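The choir in Dalura began with a notice taped up in the bakery, and its founder still laughs about how little she expected of it. "I put out nine chairs, love, and then I panicked and put two away again," she told me over a very generous pot of tea.
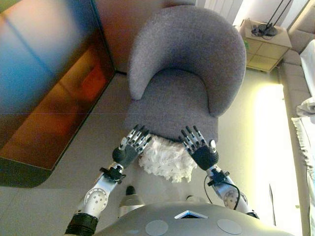 One of the altos remembers it differently, and swears the hall was full by the second week.

Either way, they now have over 40 voices, and last February they sang at Relport to a crowd of 220. 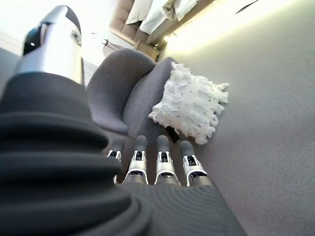
A grey armchair for fingertips and soft seats.

"We can't all read music," she said, "so we learn by ear – and by biscuit."

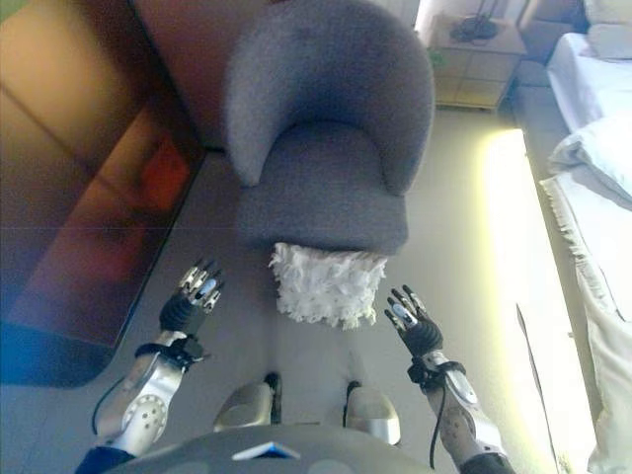

Breathing comes first at every rehearsal, before a note is sung. She teaches it sitting down, and a rounded grey armchair with a thick square cushion is, she says, exactly the wrong seat for it. "You sink, and so does your top note!"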